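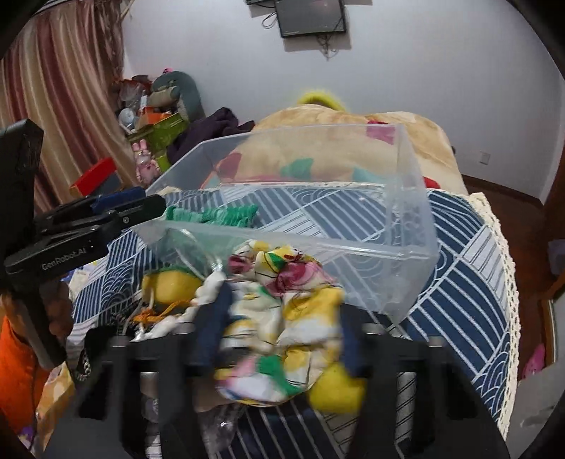 Fitting the rear wheel is the most satisfying part of building up your Arnwood gravel bike, because once it's in, the thing finally looks like a bicycle! Put the frame in a stand if you have one, or turn it upside down on something soft, and keep a rag within reach. Any old cotton will do, and a white one printed with yellow, green, pink and red shapes is every bit as good as a plain shop cloth (and a lot more cheerful on a Sunday morning).

You will need the 8 mm hex key from the tool pouch, the small tube of Ccori grease and the rear axle. The axle is the longer of the two.

1. Shift the rear derailleur to the smallest cog. The wheel slides in far more easily from there.

2. Pull the plastic spacer out from between the rear brake pads. Keep it! You'll want it again whenever the bike travels in a car.

3. Wipe both dropouts and the axle, then put a thin film of grease on the axle shaft and a dab on the threads.

Caution: Keep grease off the brake rotor and pads. If any gets on the rotor, clean it with rotor cleaner and a fresh cloth before you ride.

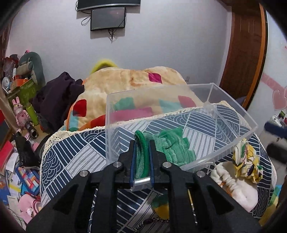
4. Swing the derailleur cage back with one hand and guide the wheel in with the other, so the upper run of chain sits on the smallest cog and the rotor slips between the pads.

5. Push the axle through from the left side. It should glide. If it stops short, lift the wheel a touch and try again. Don't hammer it.

6. Tighten the axle to the torque printed on its head.

7. Spin the pedals and run through all the gears. Listen to that freehub, it's lovely.

Note: A light rubbing sound from the rotor is common on a new bike. Loosen the two caliper bolts, squeeze the brake lever, and retighten them while you hold it.

Note: Bikes with the Bividham hub use a shorter axle, part 383. The standard axle won't seat fully in that frame.

Check the axle again after your first 28 miles, then go on to Front Wheel and Handlebar.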